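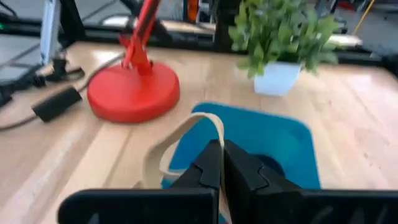 Chapter 4

Changing Your Mind About Someone

Most of us can remember a person we were wrong about. For me it was a neighbour, the year I moved to Gremberg, who never once returned my wave. I waved at him every morning for most of a winter, on my way to the bus, and every morning he looked straight through me and went on scraping his windscreen. By the end of July I had built up quite a picture of this man. He was cold, he was stuck-up, he very likely disliked people who came from somewhere else. Then one evening his daughter mentioned, while we were both putting out the bins, that her dad could hardly see past the end of his own driveway without his glasses and was too vain to wear them.

I tell this story at the start of every course, and I can usually hear a few people laughing before I get to the end, because they have a neighbour of their own. What interests me most, looking back, is how long it took me to let go of the picture, even after I knew about the glasses. For weeks I still felt a little prickle of annoyance when I saw him. I had the new fact in my head, and the old feeling was still sitting beside it, quite comfortable, like a guest who hasn't noticed that the party is over.

In Chapter 3 we looked at how first judgments are made, and at how quickly they arrive. This chapter is about what happens afterwards. How do we come to revise a judgment of another person? What do we owe to someone we've misjudged? And is it ever right to hold on to an opinion when the evidence for it has started to wear thin? These are old questions, and you will find that philosophers, novelists and grandmothers have all had a good deal to say about them.

The letter from Morkari

Let us begin with a case that we'll come back to several times. It concerns two women who ran a small choir in the town of Morkari. Sunita Wojcik led the singing and Forough Ebrahimi played the piano, and they had been friends for 10 years when a sum of money went missing from the concert takings. It wasn't a fortune. The box should have held 1106 dollars and it was 100 dollars short. Only the two of them had handled it.

Sunita knew that she hadn't taken the money. She wasn't a suspicious person, and for the first day or two she told herself there had been a muddle over the change. But the thought came back at night, and each time it came back it had brought something with it. Forough had been short with her at rehearsal. Forough had been talking about the cost of her car repairs. Forough had left early on the night of the concert (with a headache, she said). None of these things had seemed odd when they happened. Now they seemed to belong together.

Sunita never accused her. She did something quieter, and in some ways harder to mend: she stopped ringing. Forough noticed, of course, and was hurt, and became rather stiff in her turn, and Sunita took the stiffness as one more sign. In the spring the missing notes were found in the lining of the cash bag, where the stitching had given way. Sunita wrote a long letter of apology. Forough wrote back, kindly enough, that she would have forgiven an accusation within the week, because she could have answered it.

Please read that last sentence again before going on. I have taught this case for a long time now and I'm still not sure that I have got to the bottom of it.

Evidence and the shape we give it

Notice, first, that Sunita didn't invent anything. Every single fact that she relied on was true. Forough really had been short with her, and she really had gone home early. Where things went wrong was in the joining up. Once we suspect somebody, ordinary bits of behaviour start to lean in one direction, and we feel that we are discovering a pattern when we may be drawing one.

We'll call this the gathering problem. It has a friendly version too, and you shouldn't suppose that it only makes us unkind. A person who has just fallen in love will gather up small courtesies in exactly the same spirit, and will be every bit as sure of the result. Parents do it with their children's school reports. I have certainly done it with my own dog.

Notice, second, that Sunita's belief changed how she behaved, and that her behaviour then helped to produce fresh support for the belief. This is a different matter, and we'll keep it separate under the name of the returning problem. A good deal of family trouble is of this kind. Two brothers in our Presgate case, which you'll meet in Section 4.3, kept it going for 30 years.

What a fair judge would need

It's tempting to say that we should simply withhold judgment until we have all the facts. I have some sympathy with this, and I've given the view a proper hearing in Section 4.2, under the heading of Kiani's Rule. The trouble is that we never do have all the facts about another person, and we have to decide in the meantime whether to lend them the car.

So we'll be looking for something more modest. Perhaps a fair judge is someone who leaves the door open, who gives the other person a chance to answer, and who keeps a rough sort of track of how much was seen and how much was supplied. You may think that this asks too little. You may also think, as several of my students have, that it asks far too much of a tired person at two in the morning. Keep a note of which way you lean, as you'll want it for the discussion at the end of Section 4.1.

Before you read on

Think of someone about whom you have changed your mind, for better or for worse. Write half a page on what you believed, what you had seen or heard that led you to believe it, and what it was that moved you. You needn't show it to anyone. If you find that you can't remember what moved you, write that down as well, and we'll pick it up in the next section.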